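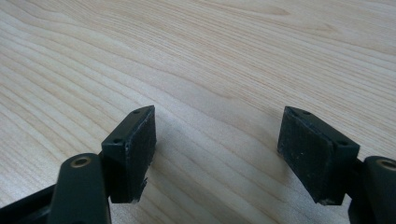 What finish should I put on a pale wood table so it stays pale?

A water-based clear coat, satin or matte, put on in several thin coats. Oil and oil-based varnish will turn the wood yellow, a little on day one and more every year.

teemu_saarinen wrote:
Those two lines are from the pinned post and I have read them, but I would like more detail before I start. I have a table with a blond top and a fair amount of curved grain in it. The finish is smooth with a low sheen and I like how it looks now. My problem is at one end, where my kids do homework. There is a dull patch there and a few faint rings. The rest is fine. Do I strip the whole top or just work on the one end?

The table is a Laaksonen, bought used in March. The seller called it solid birch. No paperwork.

benchdog_vm wrote:
Before anything else, find out if it's solid or veneer. Get under the table with a flashlight and look at the edge and the underside. On a solid top you can follow the boards through from the top to the end and the bottom. If the top has big arched figure and the underside is plain or a different wood, it's veneer. If you see a seam line running all the way around just under the surface, also veneer.

If it's veneer, don't put a power sander on it. You may have less than a millimeter to work with.

Valentin

p_mtshali wrote:
Could also be a printed top. Some of them are very good. Look for a spot where the same grain pattern comes up twice. A printed surface can't be refinished at all, you clean it and live with it.

teemu_saarinen wrote:
Looked this morning. The end shows a thin line and the core under it is a different color. So veneer. I couldn't find a repeat in the pattern, and if I drag a fingernail across the dull patch I can feel some grain.

Seller said solid. Oh well.

benchdog_vm wrote:
Then it's real wood veneer and the finish has worn thin at that end. You can work with that. Here is what I'd do.

Wash the whole top with warm water and a drop of dish soap, cloth wrung out well. Dry it right away. Leave it overnight. Then wipe with mineral spirits to get any wax or polish off. Do this twice with a fresh rag.

Scuff the entire top by hand with a fine pad, with the grain. You are dulling the old finish and not trying to get through it. Vacuum, wipe with a damp cloth, let dry.

Two thin coats of water-based clear over the whole top, light scuff in between. A third at the homework end if you want.

urho_n wrote:
Disagree on doing the whole top. If the rest is fine, leave it alone. I have fixed one end of a table with a paste wax and it was good for years. You rub it on, wait, buff it, done in an afternoon. If it goes wrong you take it off with mineral spirits. A clear coat is not so easy to take off veneer.

benchdog_vm wrote:
Wax won't hold up to kids' homework and juice glasses. It will ring the first week. And once wax is on there, the clear coat won't stick until you've cleaned off every bit of it.

urho_n wrote:
It rings and then you wax it again. I'd rather do ten minutes twice a year than a weekend with a brush. People can decide for themselves.

p_mtshali wrote:
I'm with Valentin on the coating and with Urho on going slow. Try the rings first. White rings are usually moisture in the finish and often come out with a little heat – an iron on low over a dry cotton cloth, a few seconds, lift, look, repeat. Dark rings are in the wood itself and that's a different job. Teemu, which are yours?

teemu_saarinen wrote:
White. Two of them, and a part of a third.

aarne_r wrote:
I do this for a living so a few points.

Petronella's iron method works but keep it moving and no steam. On veneer the heat can let go of the glue under it. If you see the surface lift or bubble, stop, put a flat board with some weight on it and leave it until it's cold.

Spot repairs with water-based clear will show on a blond table. The sheen won't match and you'll see the edge of the patch every time light comes in low from the window. So whole top or nothing, there I agree with Valentin.

Test for color. Even water-based coats are not all the same. Otus satin dries clear. Primeck is a good hard coating but it has some warmth in it, and on maple or birch I can see it. Put your test on the underside of a leaf or somewhere else out of sight, and look at it the next day in daylight.

Aarne Räsänen

urho_n wrote:
The underside on his is a different wood, isn't it? The test won't tell him much about color.

aarne_r wrote:
Good point. Use the top then, right at the edge on the side that faces the wall, a strip the width of a finger. You're coating all of it anyway.

teemu_saarinen wrote:
What grit for the scuffing? The hardware store has sanding pads in everything up to 3,000.

benchdog_vm wrote:
320 before the first coat. 400 between coats. Forget the 3,000, that's for polishing and the next coat needs something to grip.

p_mtshali wrote:
And not steel wool. Bits of it stay in the grain and rust under a water-based finish. You get little brown dots and on a pale top they stand out badly. I have a nightstand like that.

teemu_saarinen wrote:
Update, 23rd April. The iron took out both full rings. The partial one is fainter but I can still find it. I did the test strip with Otus and can't tell it from the rest of the top, so I've ordered a can of that from Morneck. Planning to coat next weekend if it's warm enough to leave the windows open.

How long before the kids can use it?

aarne_r wrote:
Dry to touch in an hour or two. Light use after a couple of days. It takes weeks to get really hard, so no tablecloth, no hot plates and no rubber feet sitting on it until then. Paper can stick to it too, so I'd do the homework on the kitchen counter for a while.

urho_n wrote:
With wax they could be back at it tonight.

benchdog_vm wrote:
Teemu, stir the can, don't shake it. Satin settles to the bottom, and if you shake it you'll be brushing out bubbles all afternoon. Use a synthetic brush or a foam pad.

teemu_saarinen wrote:
Foam pad it is. Do I need to do the edges too or can I stop at the top?

p_mtshali wrote:
Do the edges. That's where water gets in under the veneer. Wipe the drips from the bottom lip before they set.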